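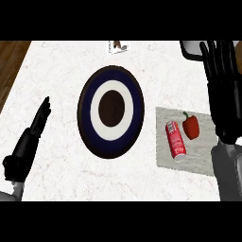 **Nabil Rawashdeh**
Lead author, dining environment study

**Figure 1.** Plate with concentric colour bands on a white marble countertop (computer rendering).

## 3. Plate colour and food left at the midday meal

### 3.1 Background to the measure

Older adults with reduced contrast sensitivity can have trouble finding pale food on a pale plate. Mashed potato, steamed fish and white sauce are common in residential care menus, and all three are often served on white crockery. Earlier work on this question has mostly compared plain plates in one colour with plain plates in another. Plates with more than one band have had less attention, although they are widely sold and many homes already own them.

Two edges matter in a banded plate. The outer edge separates the plate from the table and helps the diner place it. The inner edges separate the food from the plate. On a plate such as the one in Figure 1, the navy band stands out strongly from the light surface, while the white ring and the dark brown centre give the food two different backgrounds. A serve of rice that covers the centre and spreads onto the white ring will be easy to see in one part and hard to see in the other. For this reason we treated outer contrast and inner contrast as separate variables and did not combine them in a single score.

### 3.2 Sites and meals

Data were collected in four residential care homes, referred to by locality as Casmont, Wemberg, Arroyo and Cekberg. Collection began in January and ran for eight weeks. The final data set contains 1548 midday meals. Breakfast was left out, as most of it is eaten from bowls, and the evening meal was left out at Arroyo's request and then at the other homes for consistency.

Each home used its usual menu. Kitchen staff were asked to keep serving sizes as they were and to record any change to the menu on the day. Residents on puréed diets were included. Residents who were fed by staff for the whole meal were not, as the amount eaten then depends partly on the pace of the person helping.

Plates were rotated by table. Three types were used: plain white, plain dark blue, and banded. A table kept the same plate type for the full meal, including second serves. Wemberg broke this rule on several occasions when the dishwasher was out of service, and those meals were removed before analysis.

### 3.3 Lighting and table surface

Light level was measured at the centre of each table before service. The target was 500 lux, and tables that read lower were moved closer to the windows or fitted with a lamp. Two tables at Cekberg could not be brought up to the target and were used only for staff training.

Table surface proved harder to control. Casmont and Arroyo had pale laminate tops, Cekberg had varnished timber, and Wemberg used tablecloths that changed during the week. Outer contrast was therefore calculated for each meal from the surface in use, using reflectance readings taken from the plate rim and the table beside it. Where the rim carried a thin line of a different colour, both the line and the band next to it were read. The value for the wider band was used in the main model.

### 3.4 Weighing

Plates were weighed after plating and again after clearing, on the same scale, with the tare for that plate type subtracted. Plates holding less than 200 g of food at service were excluded, as small errors in weighing have a large effect on the percentage left. Bones, peel and paper cups were taken off before the second reading. Gravy left on the plate was counted as food left.

### 3.5 Treatment of inner contrast

Inner contrast was scored by food item. The main item on each plate was matched to the band it mostly covered, using a printed chart held by the observer at the serving hatch. Items that lay across two bands in similar amounts were given the mean of the two values. This is a weak point in the method. Food moves during a meal, and a score taken at the hatch says little about what the diner sees ten minutes later, when the serve has been cut up and pushed toward the rim.

We tested a second version of the score in which only the lowest contrast value on the plate was kept. Model fit was similar, and the order of the plate types did not change. The mean score is reported in the sections that follow, and the results for the second version are given in Appendix B.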